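Part-time Office and Bookings Coordinator
Medbridge Language Services

Hours: 24 per week, afternoons and early evenings
Location: on site, second floor of the Lebrun Building
Start: December
Reports to: Samah Fahmy, Interpreting Manager

About us

Medbridge arranges spoken interpreting for clinics, dental offices and physical therapy practices. We have 107 interpreters on our list, nearly all of them freelance, working in person and by phone. The office team is small. Two coordinators handle bookings during the day, one person does billing, and Samah runs the interpreter side. We are adding a third coordinator to cover the later part of the day, when most next-morning changes come in.

The job

You will take booking requests from clinics by phone and email, match them with an available interpreter, and confirm both sides in writing. A typical request gives a language, a time, an address and the type of appointment. Some come in with half of that missing and you will need to call back and get the rest.

Other regular work:

Rebooking when an appointment moves or an interpreter cancels
Entering completed jobs in Drovetti, our scheduling system, by the end of your shift
Checking mileage and parking claims against the booking record
Keeping interpreter files up to date, including certificates and immunization forms
Setting up the meeting room for new interpreter orientation, which runs in the early evening
Answering the shared inbox

You will not be asked to interpret, even if you speak another language. Interpreting and coordinating are kept separate here. If you would like to do both, talk to Samah about joining the list under its own agreement.

What we need from you

At least a year in a job where you scheduled people or appointments. Medical office, home care dispatch, salon front desk and school transportation have all worked well for past hires.
Clear spoken and written English.
Comfort on the phone, including with people who are in a hurry.
Careful typing. A wrong suite number means a patient waits.
Ability to keep patient information private. You will sign a confidentiality form and complete our privacy training before you take calls.

Helpful but not required: a second language, experience with Drovetti or a similar system, and some knowledge of medical terms. We will teach you the terms that come up most.

Hours and pay

The shift is 2 p.m. to 8 p.m., four days a week. The four days are set when you start and stay the same unless both sides agree to a change. One evening in the month you may be asked to stay late for orientation, and that time is paid.

Pay is hourly and depends on experience. The rate is given in writing before the first interview so that you can decide whether to go ahead. Benefits include paid sick time, paid holidays when the office is closed, and a transit pass. There is no health plan for part-time staff at present.

Training

Your first two weeks are spent alongside a daytime coordinator, from 10 a.m. to 4 p.m. After that you move to the regular shift. Samah is in the office until 6 p.m. and can be reached by phone until closing.

The building

Enter from Paver Street. The elevator is to the right of the front desk, and there is a bike rack in the rear lot. Street parking is metered until 6 p.m. The kitchen and restrooms are on our floor. Coordinators work at assigned desks with a headset and two monitors. Laptops are kept for meetings and for the orientation evenings.

How to apply

Send a resume and a short note to Fanni Jakab, Office Manager, through the contact form on our website. Choose "Jobs" as the subject. In the note, tell us which afternoons you are free and describe one time you had to fix a scheduling mistake. Half a page is enough.

We will reply to everyone who applies. Interviews take 40 minutes and include a short exercise: you will get five booking requests and a list of interpreters and be asked to match them. You may use paper or a computer. If you need an accommodation for the interview or the exercise, tell Fanni when you schedule it.

We ask for two references, and we contact them only after an interview.
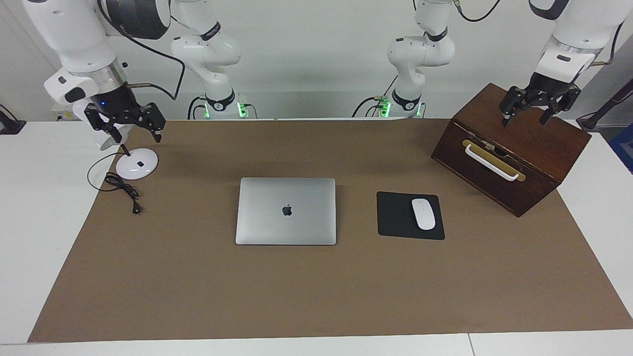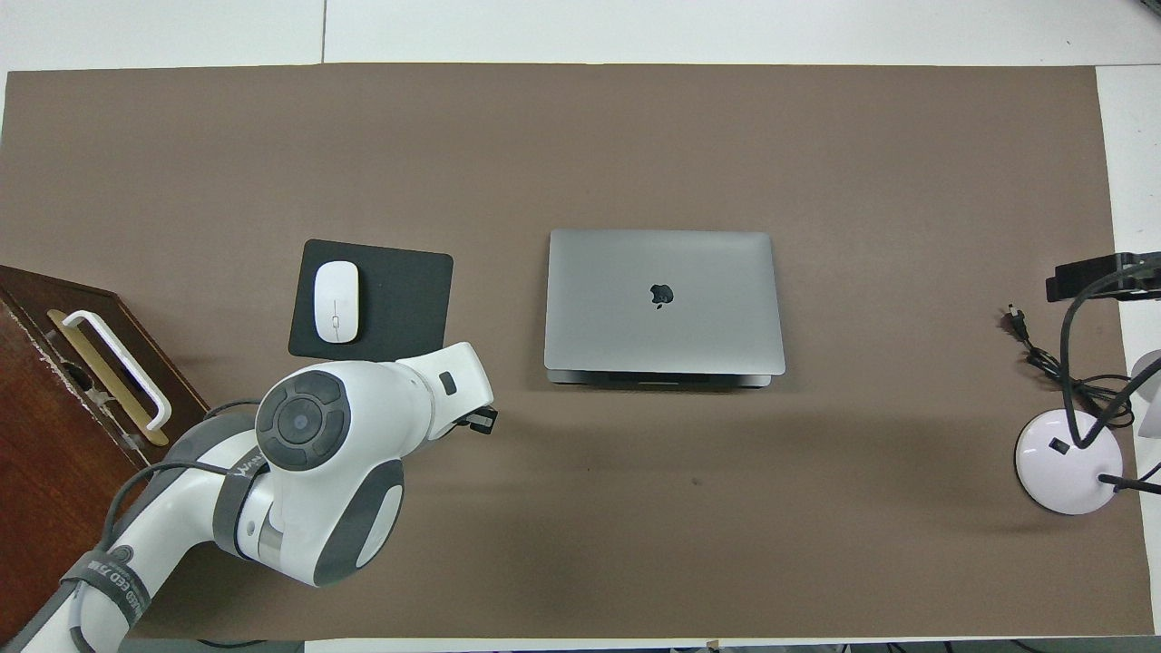

Second picture: closed laptop on a table mat.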